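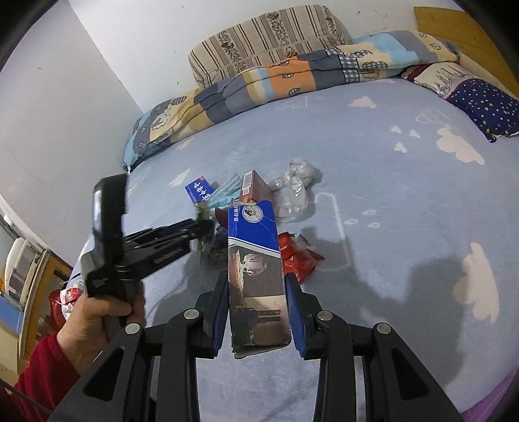 Ordered the queen in Mist from the Oltville shop and it's the first fitted sheet that hasn't popped off the corner by morning, wrote one customer in May, and that's pretty much the feedback we get on these. Deep pockets. Proper elastic all the way round, not just at the corners.

Predero Fitted Sheet - washed cotton percale

Back in stock from 20th November. Colours this run: Mist, Oat, Charcoal, White. The green is finished, sorry, the mill stopped doing that dye and we couldn't get a match we liked.

What it is
100% cotton, percale weave. Crisp when new, softens up after a few washes. Matte, no sheen. If you like that slippery hotel feel you want sateen, have a look at the Hatmont range instead.

Sizes
Single, king single, double, queen, king. All 5 cut with the same deep pocket. Fits most pillow tops. If you've got a mattress topper on as well, measure top to bottom with the topper on and email us before ordering - saves you the return postage.

Split king: order 2 king singles. Check your base first, a few of the older adjustable ones are an odd width.

Thread count
Gets asked every week. We don't print it on the pack. Plenty of sheets out there claim 600 and feel like a tarp, becuase the number depends on how the yarn gets counted. Come in and feel one. Swatches are free, one of each colour per household, just put your postal address in the order notes.

Washing
Wash before first use, on its own. Charcoal will let go of a bit of colour the first time. Warm or cold after that. Line dry is best, tumble on low if you have to. Take it out while it's still slightly damp if you hate creases - it's percale, it will crease, that's the nature of it. No bleach on the colours. Skip the fabric softener, it coats the cotton and the sheet ends up feeling greasy.

Watch out for whitening toothpaste and acne creams. Anything with peroxide in it will take the colour out in spots, and it's not a stain so it won't wash out. We can't take those back as faults. Get White if that's going to be a problem at your place.

Matching pieces
Flat sheet, pillowcases (sold in pairs) and the Sosa quilt cover, all off the same cloth. Colour can shift a touch between batches so order the set together if you're fussy about it. European pillowcases are on there way, no date yet.

Shipping and returns
Goes out from the Oltville warehouse, usually next business day. Bulky orders might turn up in two parcels. Unwashed and in the original bag, you can send it back for a refund or a swap. Washed sheets only if there's a fault - seam gone, elastic gone, that sort of thing. Send a photo of the fault and your order number, we'll sort it out.

Motels and B&Bs: trade pricing on cartons, white only. Use the trade form, not the cart, or you'll get charged full retail.

We use cookies to remember your cart and see which pages get visited. Accept all / Manage preferences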